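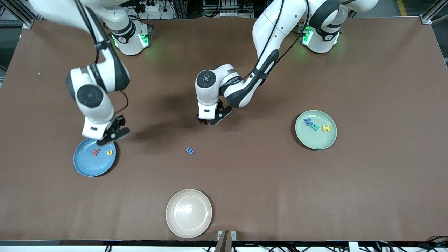 *Two-arm evaluation station with parallel grippers, set up for the foam letter and plate task.*

## Putton Two-Arm Evaluation Station

The Putton station is available to member laboratories and visiting firms that wish to compare grippers under the same working conditions. It consists of two arms mounted along one side of a shared tabletop, a fixed camera, and a common controller. Each arm carries a two-fingered parallel gripper as standard.

### Standard task

Foam letters are moved between ceramic plates and the open table. The letters are light and compress easily, and the raised plate rims limit the angle at which the fingers can approach. Each gripper under comparison completes 27 transfers per arm, and the operator records missed grasps, dropped letters, and contact with a rim.

### Gripper options

- **Flillance parallel, 2 fingers** - supplied with the station
- **Hrubý parallel, 2 fingers** - longer fingers, on request
- **Clorex adaptive, 4 fingers** - on request; requires a separate controller license

Fingertip pads are replaced at the start of every session. Visitors may bring their own gripper if the mounting drawing is received before the booking is confirmed.

### Booking and contact

Sessions begin at 9:00 a.m. and include one operator. The station is closed for calibration during October. Technical questions should be addressed to Oratile Matlala, and requests for loan grippers to Milagros Lucero. Results are released only to the firm that booked the session.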